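Call for Participants: Household Dishwashing Water Study

Panagiotou Materials, Gora office
Posted December 26, 2021

Panagiotou Materials is recruiting adults in Gora and Tenau for a home study of dishwashing habits. The study records water use, detergent use and drying time in households that wash by hand. Results will be used to set the test conditions for Zakel, a rinse additive now in its third formulation. 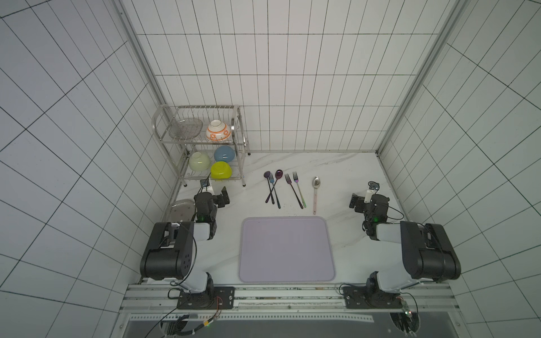 Bowls and a plate on a two-tier steel dish rack.

Participation lasts 20 days. Each household receives a clip-on flow meter for the kitchen faucet, a measured supply of detergent and a paper log. One entry is made per wash, giving start time, number of items and whether the items were towel-dried or left to drain. Entries take less than a minute. The meter stores its own readings and does not need to be charged.

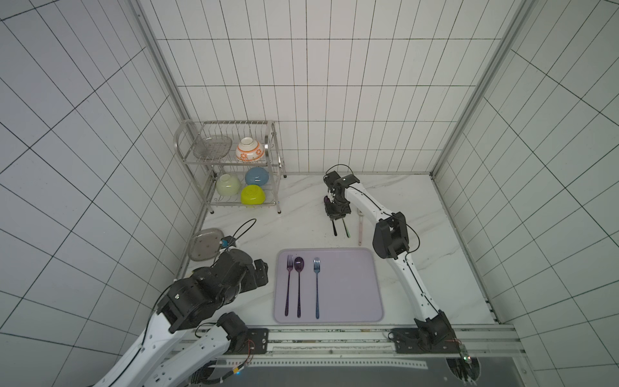

Eligibility:

Age 18 or over
Household of 3 or more people
No dishwasher in use at the address
Standard threaded faucet (adapters are available for most older types)
No known allergy to citric acid or surfactants

Households on well water may apply, but must submit a hardness reading first. Test strips are mailed on request. Renters do not need permission from the landlord, as the meter is removed by hand and leaves no mark. 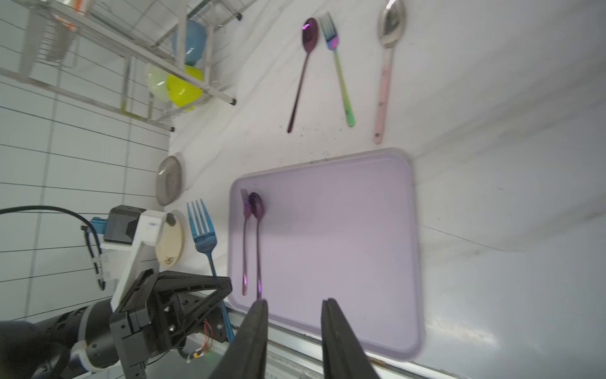

The first phase, in Tenau, logged 1,791 washes. Plates and bowls were well covered, flatware less so — participants in this phase are asked to enter forks, knives and spoons on a separate line. Glassware is entered with cups.

Payment is made by check within 7 days of the return of the meter and log. Logs with gaps are accepted and paid in proportion to the days completed. Detergent left over at the end may be kept.

To apply, request form Z-2 from the Gora office by mail or at the front desk. State the number of people in the household, the faucet type if known, and any dates when the home will be empty.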